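Field Methods in Nature Monitoring
Handout for Unit 6: Planning and walking a butterfly transect
Prepared by Krisztina Bognár, with corrections from Dalia Kalniņš

Please read this before the field afternoon at Flidthorpe. The exercise sheet is separate and Rūta Mets will give it to you in the bus.

1. What we want to measure

A transect walk gives an index of abundance. It does not give the number of butterflies in the meadow. Students often write in the report "there were 73 meadow browns at the site", and this is wrong. The correct sentence is "73 meadow browns were recorded on the walk". We see only the animals which are flying, or which sit in the open, inside the box we have agreed on. The others stay in the grass and we know nothing of them.

The index is useful when the walk is repeated in the same manner. One walk alone says very little. A series of walks on the same route, over several summers, can show if a species becomes more common or more rare.

2. The route

Our route is 3000 meters long and is divided into 9 sections. The sections do not have the same length. They were chosen so that each has one main habitat: hay meadow, ditch bank, forest edge and so on. Section 4 is the difficult one, for the hedge on the left side has grown a lot and now it shades the path after 3 p.m. Write "shade" in the remarks column if this is the case.

You record inside an imaginary box: 2.5 meters to the left, 2.5 meters to the right, 5 meters ahead and 5 meters up. Butterflies behind you are not recorded. It is a good idea to practice the distance on the parking place with a measuring tape before we start. Most beginners make the box too wide, especially when something rare is sitting just outside.

3. Weather conditions

The walk is done only when these are fulfilled:
Temperature at least 17 degrees, or 13 to 17 degrees with sunshine for at least half of the time
Wind not above 5 on the Beaufort scale
No rain
Start between 10 a.m. and 4 p.m.

Measure the temperature in the shade at the start and at the end. Cloud cover is estimated for each section separately. If the rain begins in the middle of the walk, you can wait up to 20 minutes. After that the walk is canceled and the data are not entered, but please keep the paper form.

4. Clothing and material

Wear long trousers and closed shoes. There are ticks in Sections 2 to 5 until the end of the season, and on the ditch bank there are nettles higher than the knee. Light colors make it easier to find ticks, but any long trousers are accepted.
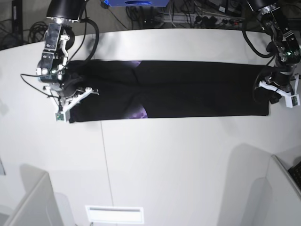
Fig. 1. Long black trousers, laid flat on a table.

Put the socks over the trouser legs in the long grass. Check your clothes and your skin the same evening, also behind the knees. The department has tick tweezers in the first aid bag.

Each pair of students takes: one clipboard, two pencils (ink runs when the form gets damp), one thermometer, one net, and the picture key to the species of the region. The net is for identification only. An animal which is caught must be released at the same spot.

5. Roles during the walk

We work in pairs. One person observes and says the species and the number aloud, the other person writes. The writer does not add own sightings, even when the observer has clearly missed something. I know this feels strange. But in the earlier data from Stisedau two persons were recording on some walks and one person on others, and Vaida Jõgi had to leave out a full summer from her analysis.

Walk slowly and with even speed. If you must stop to identify an animal, stop also the recording, and continue from the same point. Animals which come into the box while you stand still are not recorded.

6. Species which are easily confused

Small white and green-veined white: look at the underside of the hindwing. If you cannot see it, write "Pieris sp."
Small skipper and Essex skipper: the tip of the antenna, seen from the front, is orange-brown in the first and black in the second. In flight they cannot be separated. Use the combined line on the form.
Meadow brown and gatekeeper: the gatekeeper has normally two white dots in the black eyespot, the meadow brown one.

It is always permitted to write a genus or a species group. A sure genus is better for us than a guessed species.

7. Data entry

Enter the data in Wamarik within two days after the walk. Sections with no butterflies must be entered with a zero. An empty field means "not walked", and the program treats it differently. This was the most frequent mistake in the last course.

Genalyn Soriano checks all records before they are accepted. She may ask you for a photo or a short description, and you should answer also if you are no longer sure. A changed record is no problem for your grade.

8. Questions to prepare

Why is the box on the transect limited also in height?
In August the number of small tortoiseshells in Section 7 was much lower than in July. Give two explanations which have nothing to do with a decline of the population.
How would a new observer influence a series, and how can it be tested?

Reading: Chapter 6 of the course book, and the short note by Pētersons on edge effects, which is in the shared folder.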